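Robot Manipulation in Simulation
Course handout, part 3: the home room exercise
Version of Jun 14, 2018

Before you start

In this part of the course you will work with a simulated arm in a furnished room. You need the Juvov simulator installed on your computer and the room file called Cultard, which is on the course page together with this handout. If you did parts 1 and 2, you have already the simulator and only the room file is missing. Please do not use the older room from the August course, as the names of the objects are different there and your script will stop with an error.

The work is done in pairs. Each pair hands in one script, one log file and one short report. The students of the Belley group and the Ngau group have the same task but different random seeds: 509 for Belley and 116 for Ngau. Please write the seed in the first line of your script.

What the task asks

Some of the objects in the room are easy for a gripper and some are difficult. A stone has hard edges and does not change its shape. A leaf is thin and lies flat, so the fingers must come very close to the surface below it. The lampshade is the most difficult one. Its fringe is made of many thin strands, and the collision model of a strand is not the same as what you see on the screen.

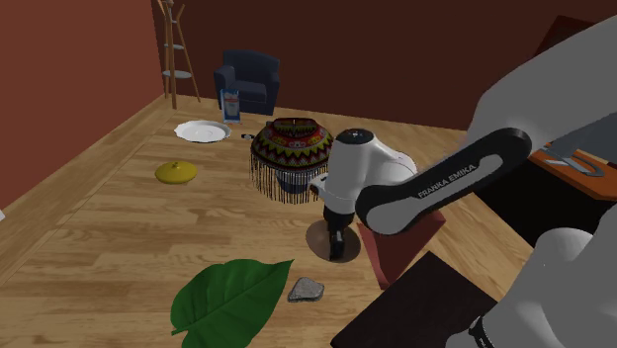
Step 1. Look at the room first

Load the room and move only the camera. Make a list of all objects that you can find, and write for each one if it is on the floor or on a table. Do this again after every reset, because the objects are placed again in new positions. Many pairs lost time last year with a script which was looking for the leaf on the floor when it was on the table.

Step 2. Choose a first object

Take a small and rigid object for the first attempt. We recommend the stone. Write down from which side you will approach, and which other objects are near the path of the arm. The lampshade is wider than it seems from a low camera, so check also the view from above.

Step 3. Move above the object and stop

Bring the gripper over the object with the fingers open, and hold it there for 50 simulation steps. During this time the joints must be quiet. If the arm is still shaking, make the gain smaller and try again. Do not go down before the position error in the log is stable.

At this height it is useful to compare two things: the distance between the fingers, and the free space between your object and its neighbours. In the view below, the leaf and the stone are quite close to each other, and the brown bowl is a little to the right of the stone.

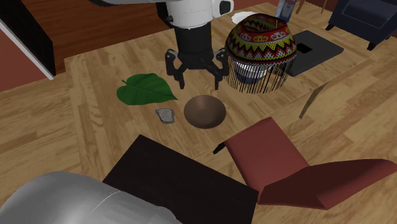 Step 4. Go down, close and lift

Go down slowly and in a straight line. Close the fingers until the force limit is reached, wait a moment, and then lift. One attempt may take 1,000 simulation steps at most. After this the simulator counts the attempt as failed and makes a reset.

Step 5. Repeat with a second object

The second object is your free choice, but it must be different in shape from the first. For a bowl, you can put one finger inside and one outside of the rim. For a plate, think first how the finger can come under the rim when it lies flat.

What to hand in

The script, with the seed in the first line.
The log file of your best attempt and of one failed attempt.
A report of one page. Describe the failed attempt in more detail than the good one, and say what you changed after it.

Marks are given for the report and for the script in equal parts. An attempt which did not lift the object can still get full marks in the report.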